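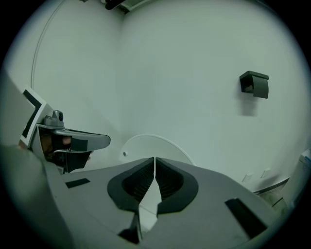 Corners are where a room gives itself away, I was told before I'd even gotten my coat off, and if I wanted to write about plain walls I had better be ready to talk about corners for a good long while. I was ready! I've been wanting to do this interview since November, when the painting at the Cidano building wrapped up and I first got to see how calm a pale wall can look after years of peeling yellow.

My host runs Strickland, a two-person painting and plastering outfit in Rundesano, and has been at it for 29 years. We sat on upturned buckets with coffee and talked for most of the morning.

The upstairs at Cidano is 925 square feet, nearly all of it wall, or so it feels when you're holding the roller. I asked what the owners had wanted.

"They said white. Everybody says white," the painter told me, laughing. "Then you put four whites up and they hate three of them. So I brought over a sample of Simora, which has a little gray in it and a little green, and I told them to live with it for a week. They called me the next morning."

I wondered whether people who ask for white mind getting something with green in it. "They don't see green. They see that it isn't glaring at them. At four in the afternoon it goes a bit like the inside of a shell, and in the morning you'd swear it was plain white. I love that color. I have it in my own hallway."

Then we got to the corners, and I should say that I have never heard anyone talk about joint compound with this much joy. The old corners had been filled so many times that they'd gone round, with hairline cracks running up from the baseboard. All of that had to come out first.

"You scrape till you stop finding bad stuff. Then tape, creased down the middle, pressed in while the mud's soft. One side, let it dry. Other side, let it dry. People do both sides at once and drag the knife through the side they just finished, and then they call me."

How long does the waiting take? "Overnight if the heat's on. The heat was not on."

The prep took longer than the paint, by a lot. There was primer over every patch, a light sanding, and then 2 coats of Simora in a flat finish. I asked about flat, having always heard that it marks easily. "It does mark. But shiny paint on an old wall shows you every bump from here to the street. I'd sooner come back and touch up a scuff. I leave a jar of the paint with the date on the lid, and that takes care of most of it."

The whole upstairs came to $3,000, materials included, and the painter was quick to add that a good part of it went to plaster repair. Rooms with sound walls cost less.

My last question was what somebody should try first at home, with no experience and one free weekend. The answer came right away — a closet.

"It's got corners, it's got a ceiling, and you can shut the door on it. Buy the good brush. Practice cutting in along the top until your hand quits shaking. Then go do the bedroom."

I went home and emptied the hall closet that same night. The tape is in, creased down the middle, and I've done one side so far.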